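Call for Participants: Household Waste Diary Study
Araya Centre for Household Research, Stirkberg campus

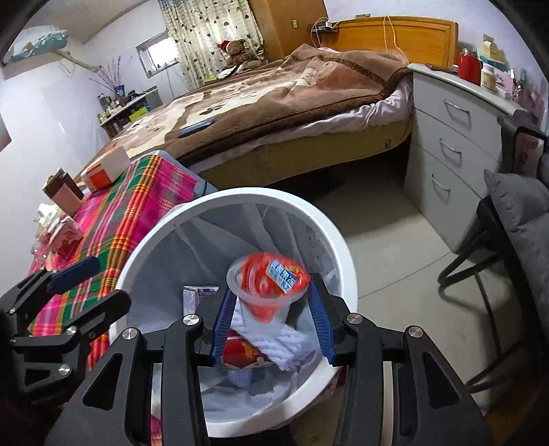 The Araya Centre for Household Research invites residents of Stirkberg and the surrounding district to take part in a study of how households sort, store and put out their rubbish. The study is funded through the Vamilero Fund for Local Services and will help the centre advise on kerbside collection, bin sizes and the wording of printed sorting guides.

Background

Earlier work by the centre relied on phone surveys, in which people were asked to recall what they had thrown away over the past month. Answers were often incomplete, particularly for small items of mixed material such as snack packets, drink cups and lined cartons. The present study asks households to keep a written diary as they go. We are interested in ordinary habits, and no household will be marked or ranked on how well it sorts.

Who can take part

We are seeking 200 households of all sizes, including people who live alone, families with young children, share houses and retirees. To be eligible, you must:

- be aged 18 or over and live at an address within the Stirkberg collection area
- have lived at that address for at least 2 months
- be willing to act as the contact person for your household
- be able to read and write in English, or have someone at home who can help with the diary

Renters and owners are equally welcome. Households in flats with shared bins are especially encouraged to apply, as they were under-represented in our last survey. Employees of Ekonik, which holds the current collection contract, and members of their households are not eligible.

What is involved

Participants will keep a diary for 15 days in November. Each evening, the contact person will note what was put in the general waste, recycling and organics bins that day, using the booklet supplied. Most entries take only a few minutes. Days on which nothing was thrown out should still be recorded.

A member of the research team will phone once during the diary period to answer questions. At the end of the study, participants will be asked to complete a short questionnaire and return it with the booklet in the prepaid envelope. Some households will also be invited to a group discussion at the centre - attendance is optional.

Payment

Each household that returns a completed diary will receive a $200 grocery voucher. Only one voucher can be paid per address.

Privacy

Names and addresses will be stored separately from diary entries and will not appear in any report. You may withdraw at any time before your booklet is returned, without giving a reason. Taking part, or choosing not to, will have no effect on your collection service or your rates.

How to apply

Expression of interest forms are available from the centre's front desk and the Stirkberg library. Completed forms may be handed in at either location before 5 pm on the last working day of October. Applicants will be notified of the outcome by letter. Where more households apply than can be included, places will be offered by ballot within each household type.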